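Zorkia two-finger gripper: my take after 7 weeks at Cumdale

We do home-care jobs at Cumdale — tidying, wiping, opening up and closing up for clients — and the Zorkia cost us $751 with the mount. I wanted to hate it (my shoulders did not!). The fingers are black, tapered and light, and they've taken a few scuffs.

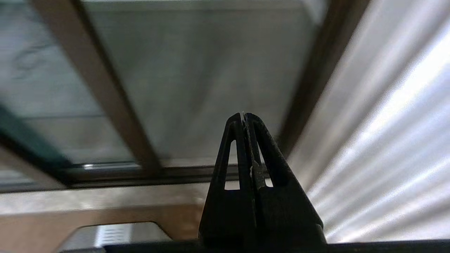
What changed for us

Less reaching, more watching. I used to do the glass myself, and now I set up, stand by and fix what it misses. The new folks like that. I get bored by Tuesday, and I do miss chatting while I work.

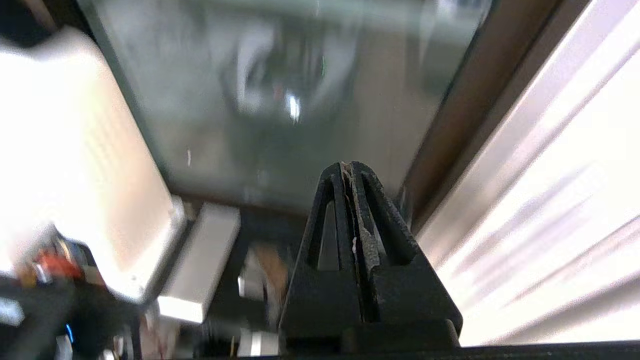 The other thing is training. Lumby sells a cheaper one at $694, but it took us nearly twice as long to learn, and our Chou software kept dropping it. With the Zorkia I had two coworkers going the same afternoon. My gripe is the manual, plus the extra paperwork at the end of every shift.

Evening jobs are where I'm still slow with it.
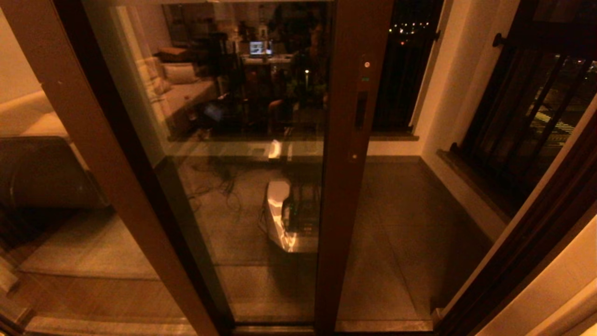 Sliding door to the balcony, after dark.

Four stars. I'd buy it again, but pay people for the setup time, please!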